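Home News Building Bookings Back Issues Contact

The white table and its cables

Nastness House newsletter, 2/9/24

The big white table on the ground floor has been in use long enough now that we can say what works and what doesn't. This item covers the power strip, the cables, cleaning the top, and who can book which end. If you only ever sit at the desks upstairs you can skip to the part about the chairs.

How we got it

The table came from Kurkmont as part of the February furniture order. The old arrangement was a row of folding tables pushed together, and the gaps between them swallowed pens and tipped over cups. Several members asked for one continuous surface. Kurkmont had a curved top that had been made for another customer and never collected, and they let us have it for $2,337 with delivery. A plain rectangular table of the same length would have cost $680 less, but it would have blocked the route to the kitchen. The curve leaves room to get by with a tray or a box.

It was carried in through the side entrance. The floor got one scratch near the door, and the delivery company has paid for that.

Power

The table has no sockets of its own. We asked Kurkmont about cutting a hole in the top for a flush socket box and decided against it. A hole can't be undone, and the smooth top is the main thing people like about the table.

So the power is underneath. The strip is up against the underside, over toward the narrow end, and the thinner cables drop from there to the floor. It keeps plugs off the work surface and it means chargers are out of the way of cups. The drawback is that you have to bend down or feel for a free outlet, and a few members have said they would prefer something on top. We are leaving it as it is until the summer and will look at it again then.

Please don't plug a second strip into the first one. The electrician who checked the ground floor was clear about this. If you need more outlets than the strip has, there are wall sockets by the window and a heavy extension reel in the supply closet. Sign the reel out on the sheet. Heaters and kettles go straight into the wall, always.

Cables on the floor

This is the part we get the most notes about. A thin black cable is easy enough to see on a gray floor. A thin white one is easy to miss, especially in the afternoon when the light comes in low and the floor shines. Two people have caught a foot on a charger lead since the table went in. Neither fell, but one laptop did — it landed on its hinge and the owner has claimed for it on their own insurance.

The loose cables also collect under the table over time. People leave a lead plugged in overnight meaning to come back for it, someone else adds one next to it, and after a while it is hard to tell which end belongs to what. Small strings of cable also get pushed along by feet and chair legs until they are well out from the edge, right where you stand or sit to work.
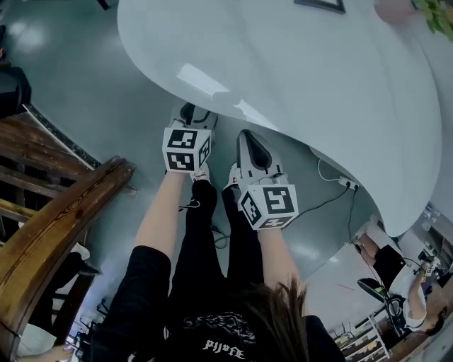

What we are changing

We have ordered a cable tray that clips under the edge and a bag of 50 hook-and-loop ties. The tray goes on without screws, so the top will not be marked. Until it arrives, please do the following.

Coil any spare length and fasten it with a tie. The first few ties are in a jar on the shelf by the printer.

Unplug your own charger when you leave for the day. Anything still plugged in at closing will be put in the gray bin in the supply closet, with no note. Look there first before asking at the desk.

If you are working at the narrow end, run your lead inward, under the table, and not out past your feet.

The building's network cable is separate from all this. It belongs to Jiltel and their engineer has asked that members leave it where it is, even if it looks untidy. If the connection drops, report it at the desk and we will call them. Pulling it out and putting it back has caused longer outages than the ones it was meant to fix.

Cleaning the top

The glossy finish shows every fingerprint and most cup rings. A damp cloth with a drop of dish soap takes care of both. Don't use the green scouring pads from the kitchen sink, and don't use the spray meant for the whiteboards, which leaves a cloudy patch. Dry the surface afterward with a soft cloth or it streaks.

Hot dishes need a mat. Lunch orders from Lâm come in foil containers that are hotter on the bottom than they look, and Kurkmont has told us heat marks are not covered by the warranty. Cork mats are in the drawer under the microwave. Please put them back there and not on the window sill, where they have been drying out and crumbling.

For craft work, gluing, or anything with a blade, use a cutting mat. The large ones are kept behind the supply closet door.

Booking

The table can be booked whole or by the end. The wide end is better for spreading things out or for a group. The narrow end comes to a rounded point and suits one person, or two at a squeeze. When nothing is on the sheet, anyone may use any part of it.

The booking sheet had some confusion over "left" and "right", which depends on where you are standing. It now says "wide" and "narrow". Bookings already made under the old wording have been moved across, so check yours if you have one coming up this month.

Chairs

The upstairs chairs are drifting downstairs. They have wheels, and the wheels have been running over the cables, which does the cables no good. The ones without wheels are for the ground floor. If you have brought a chair down, take it back up with you, using the elevator.

There will be a clear-out of the gray bin at the end of February. At the moment it holds mostly phone chargers, along with one long black lead with a right-angle plug and a short white one with tape near the end. Whatever is left after that will go to the recycling point.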